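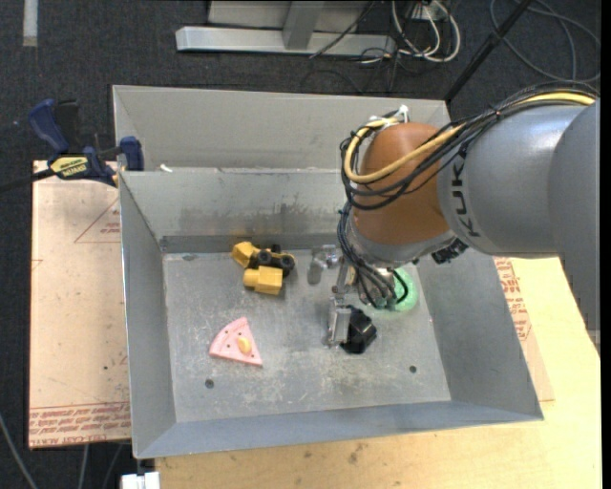
Irneck Pass, the east side approach – which track did you take?

kibet_r
Finally rode Irneck and I'm still buzzing! Came up from Conov on the gravel bike, 2000 meters at the top according to the sign, and the last hour was the best riding I've had in years. Long sweeping bends, hardly a car, and then that view down the other side when you come round the last corner. I stopped so many times I nearly missed dinner.

Question for those who know it. There's a fork just past the old customs hut. I went left because it looked more used, but my map has the pass road going right. Anyone done both?

marchand_s
Yes!! Left is the newer track, put in for the dam crews. Right is the old military road and it's the one you want next time. It's rougher and there's a washed-out stretch where you'll carry the bike, but it hugs the cliff the whole way and you get the waterfall. I did it two summers running and would go back tomorrow.

Rhun G
Have to disagree with Shirley on this one. I love the old road too, but I wouldn't send someone up there on a gravel bike with luggage. The washed-out part was 60 meters long when I crossed it and the slope below is steep. On foot, sure. With panniers I had to make two trips and I didn't enjoy either of them.

marchand_s
It was nothing like that long when I was there. Maybe ten steps. Which year?

Rhun G
August 2019. There had been a big storm the week before, and half the bank had gone down into the stream.

marchand_s
OK, that's after my last visit, so I'll take your word for it. Shame! Still think the waterfall is worth a walk from the fork even if you leave the bike behind.

soudabeh.a
Great thread, I've been wanting to do this one forever. Can it be driven? We have a small 4x4 with decent clearance, nothing fancy. Also is there anywhere to camp near the top?

kibet_r
I met two cars on the dam track and both looked pretty ordinary, so I'd say you're fine on that side. Camping – there's a flat meadow 300 meters before the summit sign with a spring. I filled my bottles there. Wind was fierce after sunset though, bring proper pegs.

Bahman P
The meadow is lovely but in early summer the shepherds from Alipour use it and the dogs are not friendly. Ask first and they'll usually wave you over to the far side of the stream and give you tea. Best tea of my life, by the way.

For driving: left fork yes, right fork no. The Jeltel side has a ford that gets deep in the afternoon when the snow is melting. Cross in the morning.

Rhun G
Seconding the ford. It was over my hubs at four o'clock.

soudabeh.a
Amazing, thank you all. Does anyone know if it's open in winter? A friend claims he went over in February on skis.

Bahman P
Your friend is braver than me. The barrier at Conov comes down with the first real snow. People do ski up from there, but the gully under the summit slides every year.

marchand_s
I've been up to the barrier in snow and even that was gorgeous. Whole valley white and total silence.

kibet_r
Right, that's settled, I'm going back for the waterfall. On foot, Rhun, I promise! What does the Conov guesthouse charge these days? I paid 200 for a bed and supper but it was scribbled on a piece of paper so I think it depends who's at the desk.

Rhun G
Same as I paid, and the soup was worth it by itself. Take the back room if you can, the front ones get the trucks at five in the morning.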